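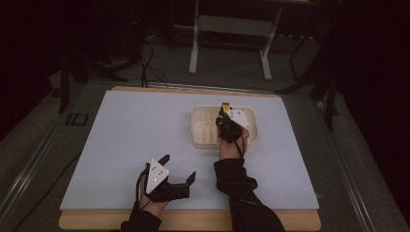
Small stuff held over the ridged tray, on my blue-gray work board.

Search this site... Go

Filed under: Small Spaces, Desk & Drawer, Cheap Fixes

How I Use a Ridged Soap Dish to Corral the Tiny Stuff

I have bought so many drawer organizers over the years and most of them ended up holding other drawer organizers. The thing I reach for every day now is a plain cream plastic soap dish, the kind with ridges molded into the bottom. It came in a set of 2 and the other one really does hold soap (sort of, my kids use the liquid kind).

My friend Oranuch Thaweesak put me onto it. She keeps one by her sewing machine for bobbins and needle packets, and I stood there in her hallway thinking, well, I have one of those under the sink doing nothing!

What you need

A soap dish with a raised rim and ridges inside. A board or mat to work on. The little boxes and bits that have been floating around your drawer. A damp cloth, and a small trash bag you're willing to fill.

Step 1: Wash the dish

Even if it's new. Warm water, a drop of dish soap, and an old toothbrush for the grooves. Then let it dry all the way. I got impatient the first time and ended up with a soggy box of matches, so now I wash it the night before and leave it upside down on the rack.

Step 2: Clear a flat spot

I put a board down on the table first so the wood doesn't get scratched up. If you don't have a board, a white sheet or an old pillowcase works fine, and small dark things show up nicely on it. Empty the drawer into a mixing bowl, then set the dish out by itself with plenty of room on both sides.

Step 3: Start with one small box

Don't dump the whole bowl out! I did that once and we ate dinner on the couch for 8 days. Pick one little box and hold it up to the dish before you decide on anything. You want to know if it lies flat, if it has to lean, and whether you can still get a finger under it.
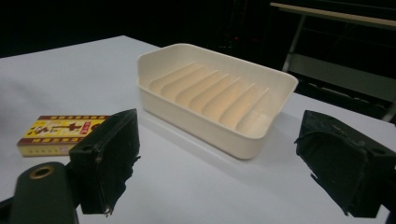
The dish and a little yellow box with red borders, side by side before I settle on a spot.

Step 4: Work with the ridges

Skinny things like to lie along the grooves. Pencil stubs, tweezers, a nail file, that kind of thing. Boxes sit across the top of the ridges, and I kind of like that, you can pinch them from the ends without digging. Leave a gap at one end if you can. I always want to fill it and I'm always sorry.

If something slides around, a dab of museum putty underneath will hold it. I use the Gratik one and a pack has lasted me since October.

Step 5: Let it sit for a day

Leave the dish out on the counter before it goes back in the drawer. You'll find out fast what you grab and what you don't. I took out a tube of lip balm from some hotel and put in the tape measure, and it's been that way ever since.

A few extras

Measure your drawer before you buy a second dish. Mine is 27 inches wide and I still managed to get one too tall for it, the rim caught every time I pushed it shut.

Wipe the grooves out once in a while. Crumbs get in there, don't ask me how.

And if you're doing a bathroom drawer, keep paper boxes well away from the sink side.

Posted 2026-05-17 by Ada Sanna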